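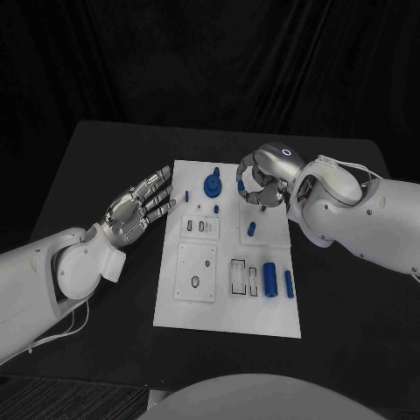 Blue parts and clear plates set out on a white board.

Do you dump the whole box on the floor? I used to! I'd rip the bag open, tip everything onto the rug, and then spend the rest of the afternoon hunting for one tiny peg that had rolled under the couch. These days I lay my parts out first, and I want to tell you how it works, because it makes building things a lot more fun (and your feet will thank you, too).

First, some words. When you open a building kit, you usually find a few families of parts.

A peg is a little stick, usually round. It goes into a hole and holds two things together, or it stands up so that something else can sit on it or spin around it. Pegs are small but they're the busiest parts in the box. A very skinny peg often gets called a pin.

A plate is a flat piece. It's the floor or the wall of whatever you are making. Plates can be any color, and some are see-through, so you can peek at what's going on underneath.

A slot is a long, thin opening cut into a plate. A hole is round and a slot is stretched out, kind of like the place where you drop a coin into a piggy bank. Some slots let a peg slide back and forth. Others are there to hold the edge of another plate so it stands up.

A gear is a wheel with teeth. Put two gears side by side so their teeth fit together, turn one, and the other one turns too, only it goes the opposite way! Try it with your fingers. Lace them together and roll one hand forward, and feel which way the other hand wants to go.

And a shaft is the straight rod that a wheel or a gear sits on. Your bike wheels turn around something like that, and so do the wheels on a toy car.

Okay, now for the laying out. You want a flat spot with good light. I like something white under small parts, a board or a big sheet of paper, because colored pieces pop right out at you. Clear pieces are the sneaky ones. A clear plate on a white sheet can almost disappear, so I tilt my head and look for the shiny edge. 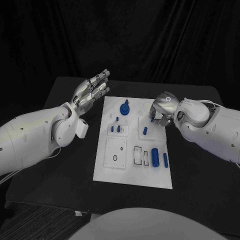
Then I put like with like, with lots of empty space in between. Squished-together parts are hard to pick up, and when you grab one, its neighbors come along for the ride. I stand the pegs up if they'll let me. A peg lying down is a peg that is thinking about rolling away.

Some kits come with a sheet that has shapes printed on it, circles and rings and so on. My first one was the Plorkolier windmill, and I thought the sheet was a coloring page. Yes, I colored it in. Purple, mostly. A sheet like that may be a kind of parking lot, where each part gets its own space, and then an empty outline tells you right away that something is missing. Read the first page of your booklet to find out what yours is for. I wish I had!

How big a kit should you start with? Small! The windmill had 20 parts and I finished it between lunch and snack. After that I got too brave and asked for the Hikmont drawbridge, which has 575. I cried a little at the part with the chains. There's a Blackwood clock tower on my shelf with 1141 pieces, and it's still in its box, looking at me.

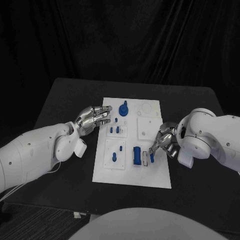 Picking up the little guys takes practice. Use your thumb and your pointer finger and squeeze gently, near the top of the peg, so the bottom end is free to go where you want it. Hold it right over the hole, nice and straight. If it goes in crooked it'll jam, and pushing harder only makes it jam worse. Pull it out, straighten it, try again. You can rest the side of your hand on the table if you feel wobbly - I do that every time.

Two more things. If you have a baby brother or sister, or a dog who eats stuff, build up on a table and never on the floor, and put every small part away before you leave the room. And if you have to stop in the middle, slide the whole board onto a shelf with everything still on it. That's the best part of using a board! I once left a Plasska music box half done on a Thursday and came back after the weekend, and all my pegs were standing right where I'd put them.

Try it at home (no kit needed)

Get a sheet of white paper, a pencil, and a handful of small things: a button, a bottle cap, an eraser, a coin, a key. Trace around each one. Now mix them all up in a bowl and see how fast you can put each thing back on its own outline. Then try it with your other hand. Mine is terrible at keys.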